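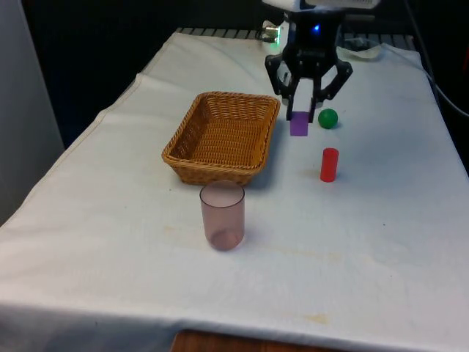
Gripper at the block, basket and cup in front.

Ticket 919 - Sorting arm, returns bench, Storkenden
Status: open, monitoring
Reported by: Lucero Condori
Assigned to: Jhair Puma, Vakden support

Problem: Arm stops with "target lost" during the small items routine. Operator has to clear the fault at the panel and restart. It stopped 11 times on the day shift on 24 September 2024. Before the July update we would see one or two.

Lucero: The arm was meant to free up one person on returns. Right now that person stands beside it waiting for the next stop, and she can't go back to packing because the alarm has to be cleared within 90 seconds. If it isn't, the whole routine starts over. Please treat this as a staffing problem as well as a fault.

Jhair: Understood. Please run the five-object test and send the log. Use the same objects each time and leave the basket empty at the start.

Lucero: Test run, log attached. Two stops.

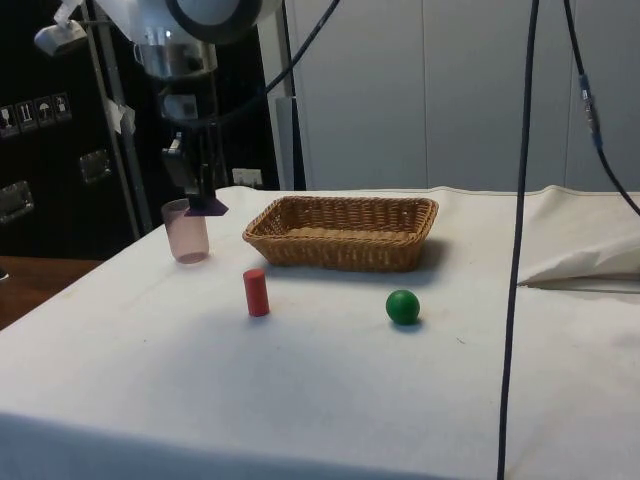
Arm by the pink cup, red cylinder and green ball further along.

Jhair: Log received. Both stops come at the search step, before any close command is sent, so I don't suspect the fingers. The confidence setting went back to the factory value with the July update. I have put your old value back remotely. Two things for your end:

1. Pull the cloth flat on the right side of the table. Folds can be read as objects.
2. Check that the hanging cables stay clear when the arm travels to the right.

Lucero: Will do. Who is allowed to change the clear time? The operators have asked for longer so they can finish taping a box before walking over.

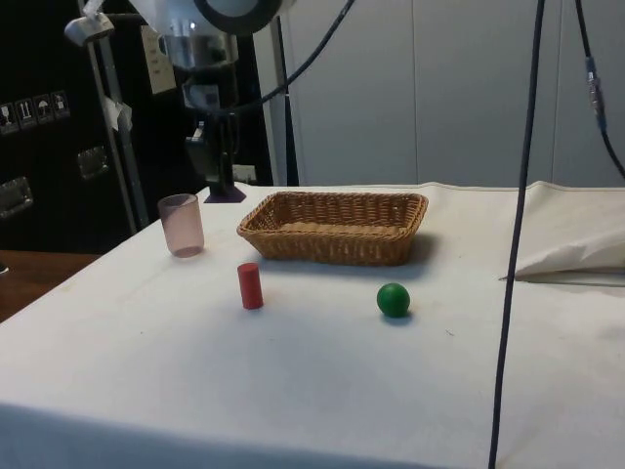 Jhair: Site leads can change it under Settings, Alarms. You have that access. I would go up in small steps - a long clear time also means a long wait if the arm stops mid-task.

Lucero: Changed. I have also moved the operator back to packing for the afternoons and put the alarm on the shared handset, so whoever is closest clears it. Two of the crew want training on the restart first. Can Vakden do that on site?

Jhair: Yes, I'll book it. Keep the ticket open until the arm has done 3,000 picks on the old setting, then send me the stop count.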